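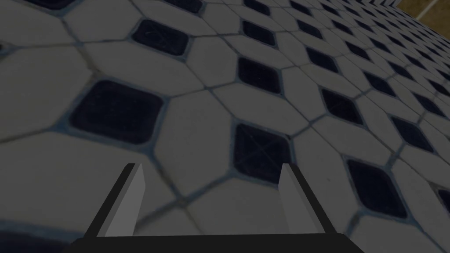

Octagon-and-dot floor, pale tiles with dark inserts.

Grout haze and what removes it

13 May 2018

Most of the questions I get after a tiling post concern the dull film left once the joints have been filled. It is cement residue. Water in the mix carries fine particles over the glaze, the water evaporates and the particles stay put. A dry cloth shifts it on the first day. A week later it has bonded and needs an acid.

I tested two removers in January, Filent and Flasum, on offcuts from the same box. Both are sulphamic acid products sold as concentrate. I mixed each at 1 part to 10 of water, wetted the joints first with plain water, and left the solution on for almost 30 minutes in total, over 2 applications. Filent cleared the film on the second pass. Flasum cleared most of it on the first but left the joint surface slightly sandy to the touch, so I would dilute it further.

Wetting the joints beforehand matters more than the brand. A dry joint draws the acid in and the surface of the grout breaks down. A saturated one takes up very little.
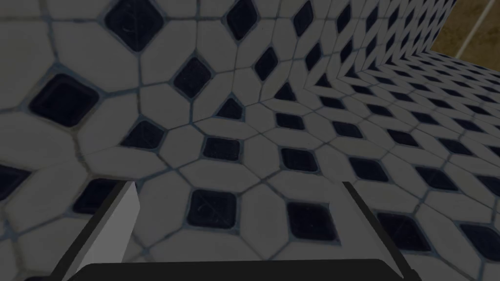

Rinsing is the step people cut short. I use two buckets and change the water when it turns cloudy. Any acid left behind goes on working, and any salts dry as a white bloom that looks exactly like the haze you started with. If the bloom comes back after a proper rinse, suspect moisture from the screed below and stop using acid on it.

Do not use any of this on marble, limestone or terrazzo with marble chips. It will etch. For those I have used the alkaline cleaner from Hung, which is slow and needs a stiff nylon brush. Epoxy grout haze is a separate problem and needs a solvent-type remover.

The Zatdale branch of my usual supplier has now stopped stocking the small Flasum bottle. The larger one is listed under stock code 596. It keeps well if the cap is tight, though mine has started to crust at the thread.

Next post: cutting out a cracked joint without chipping the glaze.

We use cookies to remember your settings. Accept / Manage

Contact | © 2018 All rights reserved | Back to top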